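About Evthorpe Tableware Services

Evthorpe supplies and maintains tableware for small hotels, guest houses and staff dining rooms. We do not manufacture. We select, inspect, stock and replace bowls, saucers, plates and serving trays, and we keep a record of each pattern so that a customer can reorder a matching piece years after the first delivery.

The company was started by Edin Kadrić, who had worked in hotel purchasing and had grown tired of dining rooms where no two saucers matched. The first stock was one discontinued line bought from the Mujić warehouse. The warehouse is still our main store and now holds 3,175 catalogued pieces on open shelving, sorted by pattern and then by diameter.

What we stock

Our range is divided into two groups. The Loma group covers glazed white ware: deep bowls, saucers, side plates and cups. The Skulemov group covers trays and other carrying pieces in plain colors. Customers may order from either group, and most orders combine the two. The minimum order is 5 pieces of one pattern. Orders of up to 50 pieces are packed on the day they are confirmed.
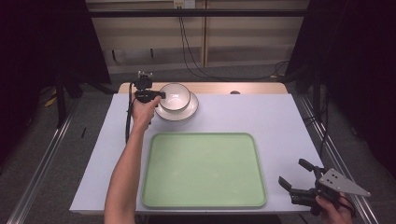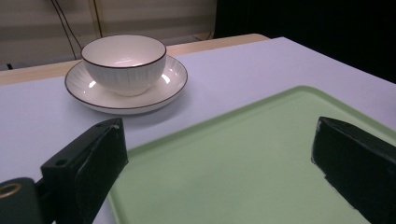

Inspection is done by hand on a covered table under overhead light. Every piece is checked for chips, pinholes, crazing and uneven glaze before it is given a shelf number. The rim is examined first — most damage in service starts there — and the foot is examined last. A bowl is also set on its saucer to confirm that it sits level and does not rock. On white ware with a thin dark edge line, such as this bowl and saucer, the line is followed all the way round on both pieces, and any break or thin spot is entered on the record card. Trays are laid flat and checked for warping at the corners.

Grading and returns

Pieces are graded A or B. Grade A has no visible fault at arm's length. Grade B has a minor glaze fault that does not affect use, and it is sold at 40 percent below list price. Chipped or cracked pieces are not sold in either grade. Returned pieces go through the same inspection as new stock and keep their original pattern number.

Matching service

If you have a pattern we do not list, send one sample piece with its saucer or lid. We measure the diameter, height and foot width, compare the glaze color with our reference tiles, and reply in writing with the closest match. Samples are returned with the reply — please keep the original packing. The new pattern list comes out in September and can be requested from the stock office.

Page last revised 21/08/2026.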